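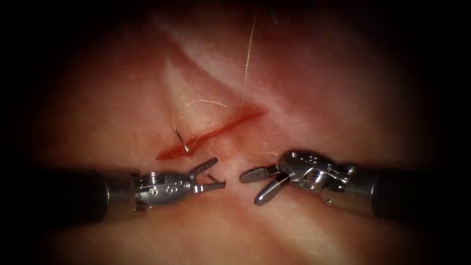 A practice pad with the needle already in the cut and both graspers open.

February
By Iman Metwally

A success rate is a poor way to describe a robot that sews. I think our field should stop leading with it, and I include my own group.

Last year we trained a policy we call Forano to do single throws on a soft pad. It learned from 413 demonstrations recorded by people at the console. On the test pads it finished 136 throws, and that was the number that went into our abstract. Reviewers liked it. So did the people who fund us. I have come to think it says very little.

A throw is several jobs in a row. The needle has to go in at a decent angle. One instrument has to let go and the other has to take over on the far side. The thread has to come through without catching on a shaft or tearing the edge of the cut. When we call the whole thing a success or a failure, a policy that fumbles the handover every time and recovers looks the same as one that never fumbles. A surgeon would not see those two as equal.

The stage that worries me most is the one where neither instrument is holding anything. The needle is sitting in the pad, the jaws are open, and the next grasp decides the rest. Red fluid in the cut can hide part of the needle, and the thread lies wherever it fell. A person at the console slows down at this point. Our policy did not slow down at all, and the score gave us no way to see that.

Tudur Lewis went back through the logs and labeled every grasp attempt by hand. There were 3697 of them, far more than the number of throws would suggest. Many were second and third tries at the same needle. A few closed on thread. None of this had shown up in our results table, and I had signed off on that table.

The usual objection is cost. Labeling by hand took Tudur 13 days, and a small lab can't do that for each new model. I accept the point, but you don't need every trial. A sample of the runs, labeled by stage, would already tell a reader more than a percentage does. The Ustar benchmark could ask for it in the submission form. Gerkon, who built our console software, could log jaw closures in a standard format so the retries could be counted automatically.

A second objection is that retries are fine as long as the stitch gets done. On a rubbery pad, maybe. Tissue is less forgiving – each extra grab is a chance to bruise or tear something. If we say the pad work is a step toward the clinic, we should measure what the clinic would care about.

We are now training a follow-up, Mathias, on the same demonstrations. The paper will report attempts per grasp first and completed throws second. It may look worse than Forano on the first page, and I would still ask other groups to report theirs the same way.

Contact the editors | Copyright the author, all rights reserved | Back to top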